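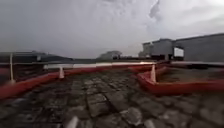

The budget for a ground robot is usually written backwards, according to the woman who runs purchasing at Clerard. Somebody sees a machine at a show, gets a price and then looks for the money to cover it. "The price of the robot is the easy number," she says. "I can get that in one phone call. What I can't get in one phone call is what it costs to have a place to run it."

Clerard has two machines on order from Junell, a small maker of outdoor robots for site inspection. The first quote came in August and has been revised twice since. The robots themselves did not change in price. Everything around them did: spare batteries, a second charger, freight, and a service plan that was left out of the first version altogether.

She keeps the whole thing on one sheet with 11 lines. The largest after the machines is training, and the one she argues about most is barriers. "People think of them as something you borrow from the yard," she says. "Then the yard wants them back." She has put down £3,658 for barriers and posts, to be bought outright, with another £2,000 held for ground works.

The ground works line took some explaining to her own finance department, who asked why a machine sold for rough ground needed any. Her answer was that it needs both kinds. Drivers learn on paving, between barriers, where a mistake costs very little. After that they need soil and stones, and things lying in the way.

"If all you buy is a nice flat lane, you've paid for a robot that can do a nice flat lane," she says. "The jobs we want it for have hoses across them."
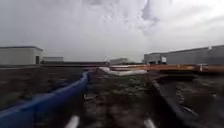 *Rough ground with a blue hose lying across the soil.*

She also looked at renting. Radwan, a hire firm, offered a monthly rate that seemed good until she read the damage terms, which put legs and camera covers on the customer's side. For a short trial she would still rent. For anything longer she prefers to own the machine and keep a box of spare parts — and to have one person whose job includes looking after it.

Her advice to other buyers is dull, and she says so. Ask for the service plan in the first quote. Ask how long a replacement leg takes to arrive. Find out who pays for software after the first year. She put those questions to Cekar, another maker on her list, and got answers to two of them, so Cekar came off the list.

Delivery is due in the spring. The barriers have not been ordered yet.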